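3.2 Building the two-arm table in a shared workshop

Most of the work we report was done in the back half of the Dirnmont workshop, a members' space where the same bench might hold a bicycle wheel in the morning and a sewing machine by tea time. We mention this early on, as the room shaped the build more than any drawing did. There was no crane, no cage and no fixed floor anchor, and whatever we put up had to leave room for other people to get past with a length of timber. We had hoped to bolt the arms to a wall frame. The workshop's lease said otherwise, so we ended up with an arm at either side of a plain table, which is how the Prukel layout (our name for it, after the street the workshop is on) came to be.

The control program, Bunidum, grew out of a much smaller thing written at home to move a single arm. It runs on a second-hand desktop computer and sends both arms their targets 20 times a second. We tried going faster through February and found that the motion looked no smoother to us, while the old computer grew noisy enough to bother the woodturners. Slower was fine for lifting and poor for anything that involved tipping, and we settled where we did after a good deal of fiddling.

For the tasks themselves we wanted things a household would already own, or could pick up at a hardware shop without much thought. Buckets, trays and a small hand net suited us very well. They are light, they come in strong colours, and a dropped pail does little harm to the gripper or to anybody's toes. The net turned out to be the favourite of everyone who tried the setup, and also the hardest to work with, as a thin handle can turn between two flat fingers when the weight is all at the far end.

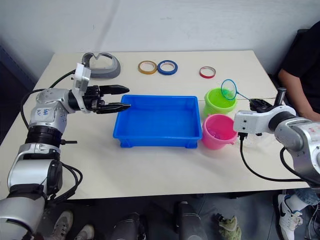
Figure 4. The Prukel layout with the net task: the right gripper holds the net over the green bucket, and the left gripper is open beside the blue tray.

The handle problem took up most of one long winter. Our first remedy was to squeeze harder, which marked the plastic and did not stop the turning. Our second was to ask Bunidum to keep the net level by watching it and correcting the wrist, and that worked nicely until the other arm crossed in front. In the end we changed where along the handle the net is picked up, closer to the rim, and kept a gentler version of the wrist correction for the carry. It is a modest fix and we would have saved ourselves some evenings had we begun with it - the Bagheri notes on kitchen tools, written by an earlier group of members at the same workshop, suggest much the same for ladles.

Across the whole study we logged 2167 attempts, of which 2059 were kept for the analysis in Section 4. The remainder were set aside where the log file was incomplete or where somebody had paused the arms partway through. We did not drop an attempt merely for going badly. The first 300 were made before the change of grip, and we report them separately so that the two ways of holding the net can be compared fairly.

Cables deserve a paragraph of their own, dull as they are. We left generous slack at the upper joints of each arm, having learned that a neat, tight run pulls at the wrist when the arm reaches across the table. The cost is a loop that can wander over the work surface, and anyone copying this build should allow for it when choosing where to set things down.

Related items
Bunidum: set-up guide for home and workshop users
The Bagheri notes: gripping ladles, whisks and sieves
Sharing a robot table: bench hours and house rules at Dirnmont
Prukel layout: parts list and table measurements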